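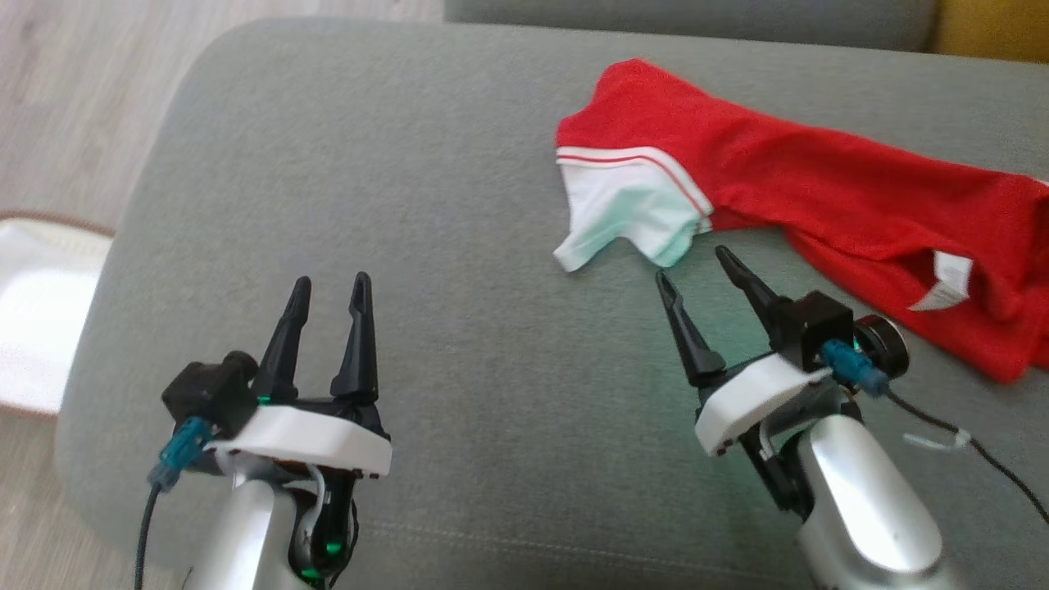 Red garment on a grey sofa.

CALL FOR PARTICIPANTS: WINDSTORM MEMORY PROJECT

Posted 10/22/19

The Flerness Weather History Project is looking for people who lived through a major windstorm in the Greria district and are willing to talk about it on tape. We are interested in any storm you remember first-hand, whether it was last winter or when you were a child. You don't need to have lost a roof or a boat. If you sat up all night listening to the trees, we would like to hear from you.

Most of the written record for this district consists of station readings and a few newspaper columns. Those give the wind speed at the airstrip and the number of poles down. They say very little about how people got home, who took in the neighbours, how the stock was looked after or how long it was before anyone had a hot meal. The recordings are meant to sit beside the station readings in the district archive.

Who can take part

You can take part if you are 16 or older and were in Greria, along the Fitine shore or on the Mensah road farms during the storm you want to talk about. You don't have to live here now. People under 18 need a signed form from a parent or guardian.

We have room for 40 participants in this round. Some places are being held for the Fitine shore, where we have very few accounts so far. Former fishers, linemen, school bus drivers and plow operators are especially welcome. 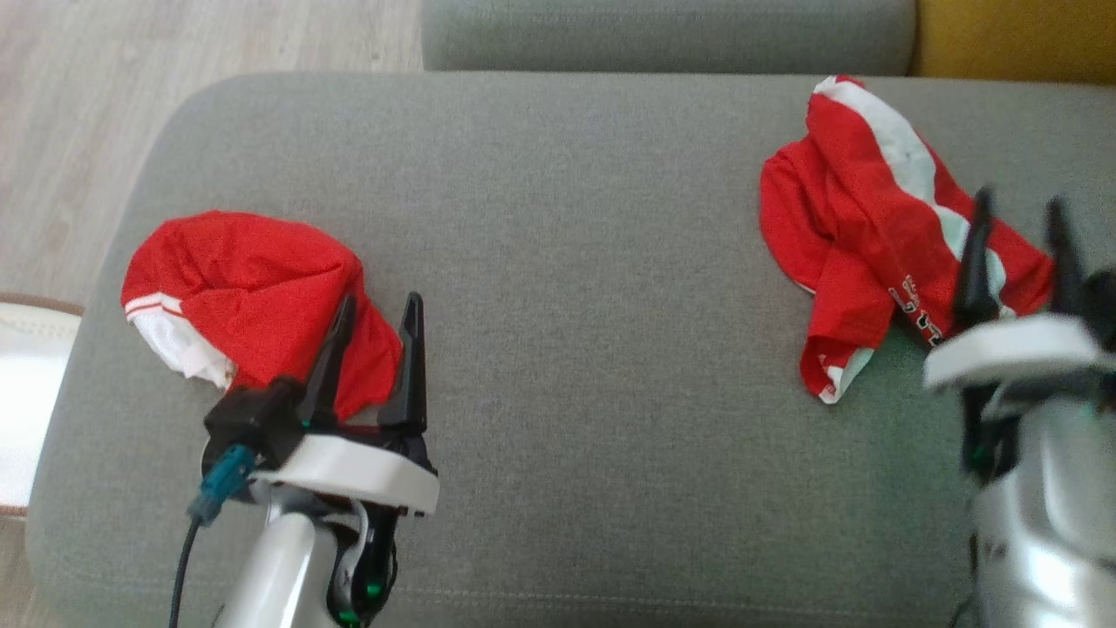

Grey sofa, mustard-yellow cushion.

What is involved

Each participant does one interview, usually a little over an hour. You can do it in your own home, at the Mensah Road library or by telephone. The interviewer will have a short list of questions but will mostly let you tell it in your own order. You can stop at any time, skip a question or ask for the recorder to be turned off.

Several weeks later you will be mailed a typed copy. You can correct names and places, and you can take out anything you would sooner keep private. Nothing goes to the archive until you have signed the copy and sent it back.

If you have photographs, diaries, barometer notes or letters from the time, please bring them along. We scan them and return them the same day. Rainfall books are useful to us even where there are gaps.

Some of these storms took lives, and some of the people we talk to lost family or close friends. If that is your situation, tell us when you sign up and we will book a longer slot. You may have someone sit with you. A counsellor from outside the project is available by phone for two sessions at no charge to you.

Payment and travel

Participants receive a $40 honorarium, paid by cheque after the interview whether or not you decide to release the recording. Mileage is paid for anyone driving more than 13 kilometres each way to the library. Please keep a note of your odometer readings.

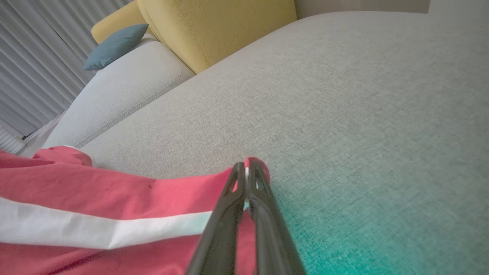 Parking at the library is behind the building, off the lane. The interview room is on the ground floor and has a ramp. The front lot is kept clear for the bookmobile.

How to sign up

Pick up a form at the library desk or the Greria post office, or ask for one to be mailed. On the form, give the year of the storm as near as you can, where you were and the best time of day to call. If you aren't sure of the year, put down what you do remember, such as who was in grade school or which barn was still standing, and we will work it out from the station books.

Forms should reach us by December 7. Interviews begin in the new year. Roads permitting, the Fitine shore visits will be done first.

Late forms will be kept for the next round.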